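Flora Gourlay has been sorting other people's drawers for 14 years, and when I asked how she got into it she laughed and poured us both more tea before she would answer. "My aunt's kitchen," she said. "She had three junk drawers, and she was very proud of all of them!" Novdale, the two-person business she runs with her friend Laiba Naqvi, started that May with a borrowed van and a stack of baskets, and the baskets are still what she most likes to talk about.

She is particular about them, I should say. Wicker she finds pretty but tiresome, with all those ends that snag on your sleeves, and solid bins make her nervous. "If you can't see into the side of a thing, you'll forget what you put in it," she told me – and then she told me about a client with 23 tape measures, every one of them bought because the last had vanished into a box. Laiba, who had been quietly labeling jars through most of this, added that four of them were still in their packaging.

What Flora wants is plastic mesh, open at the top, and she wants it up on a table while it's being filled. "People kneel on the floor to do this, and then they wonder why they quit after ten minutes," she said. She likes to start with the long, thin things, the ones that roll and hide under everything else, and to stand them up against a wall of the basket before anything goes in the middle. A dark blue one on a pale wooden tabletop is very much to her taste, with a thin, pale stick upright along the left side and the slots in the bottom still easy to see. "Leave it like that for a minute and have a look at it," she said. "Then go find the next stick."
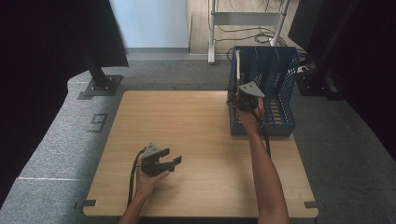
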